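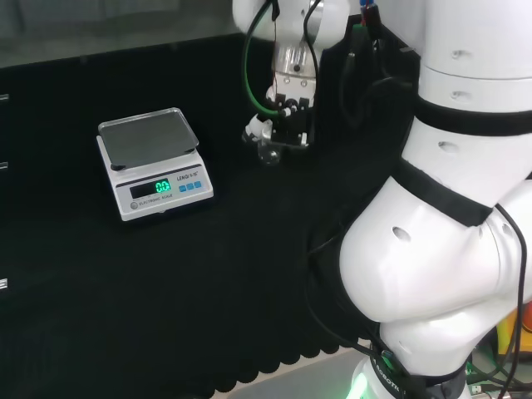

Notburga Trummer objects that a telematics score is the only fair thing a new driver is ever offered, and that my June column on black box policies was unkind to it. Her argument is that age and postcode are accidents of birth and rent, whereas braking is something a person does. I accept the second half of that. The first half depends on what the box is measuring, and on that point the published material is thin.

A typical box or phone app records position, speed, time of day and acceleration along two or three axes. From these the insurer derives events: a harsh brake, a sharp corner, a stretch over the limit. The events are weighted and added up, and the driver is shown a number. Of these steps the driver sees only the last. The threshold at which a firm brake becomes a harsh one is rarely stated in the policy booklet, and two insurers can set it differently and both be within their rights.

I asked readers to send me their own logs, and 328 of you did. Most came as screenshots, which I have typed up. The sample is self-selected and leans towards people with a grievance, so I draw no rates from it. It does show what a score is made of. Taking only the entries where the app gave a reason for a deduction, there were 1,612 of them. Harsh braking was the commonest reason, followed by driving late at night. Speeding came third.

The braking entries deserve attention. Emmanuel Simiyu sent a full set for his commute through Uvley, where a side road joins the main road just past a blind bend. He lost points at the same junction on five separate mornings. Each time, he writes, a car pulled out and he stopped. A driver who had not stopped would have had a clean log up to the moment of the collision. The box has no view of the other car. It records a deceleration and gives it a sign, and the sign is always negative.

The usual defence is that a good driver leaves enough room never to brake hard. Over a year and many thousands of miles this is a reasonable statistical claim. Drivers who brake hard often do seem likely to be following too closely. But a first-year policy is not judged over many thousands of miles. Several of the schemes I looked at review the premium after 90 days, and a student who drives only at weekends may have made very few trips by then. One bad junction carries a great deal of weight in a record of that size.

Night driving is a different kind of problem. Here the measurement is exact, as a clock is easy to get right. The difficulty is that the hour is often set by an employer. Elin Rosser finishes her shift in a hotel kitchen after eleven and is charged for the journey home. I do not dispute that the risk is higher at that hour. I would point out that it is then a rating factor like her postcode, and should be quoted to her as one before she buys. Putting it inside a score labelled "driving style" is poor description.

Ifor Hughes, who is kinder to the insurers than I am, suggests that publishing thresholds would let people game them. I find this hard to follow. If a driver learns the braking threshold and stays under it, the insurer has obtained the behaviour it asked for. Speed limits are printed on poles for the same reason.

What I would ask for is modest. The policy booklet should state each threshold in units, with the sampling interval. The driver should be able to download the raw record, in a plain file, for the whole term. A score should not alter a premium until a minimum mileage has been logged, and that mileage should be in the contract. A deduction should be open to challenge where the driver has dashcam footage, with a reply inside 10 working days.

None of this needs new equipment. The boxes already store the data, and the apps already send it. Some firms may say that the weighting is commercially sensitive, and I would leave them the weighting. The thresholds are another matter, being the terms on which a customer is marked.

Further logs are welcome, particularly from drivers whose score went up. I have very few of those.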